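I keep being told I need a fermentation crock. My cousin has one, the woman at the Sunday market sells them, and every second recipe I open begins with a link to a Stuvholm in "oatmeal" that costs more than my winter boots. So I borrowed one in July and ran it against an old jar, same cabbage, same salt.

I could not taste the difference. Neither could my husband, though he'd tell you he wasn't really trying.

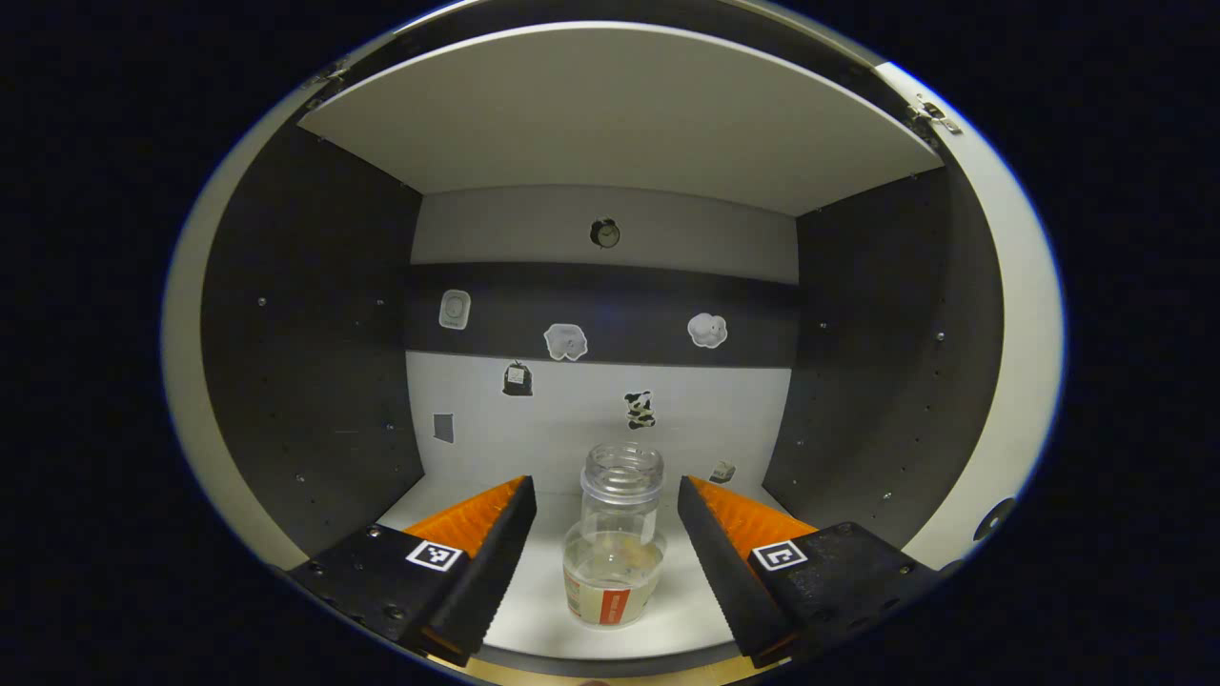

Orysia Pavliuk
Home cook, reluctant pickler

The claim is that the water seal keeps the flavour "cleaner". Cleaner than what? My grandmother used whatever glass was going and a saucer on top, and her sauerkraut was better than anything I've made in 11 years of trying. I asked the shop for something to back it up and got a brochure with a mountain on it.

Then there are the starter powders. A 2 gram sachet, and you're meant to buy a fresh one for every batch. Cabbage comes with its own bacteria — that's the whole idea. I used one anyway, to be fair to it. It went sour a bit sooner, maybe. The kitchen was also warmer that week.

I'll give them the glass weights. Those are handy, and I've stopped fishing bits of leaf off the top. The rest went back to my cousin, who says my palate is the problem. She may be right, but I'm keeping my money.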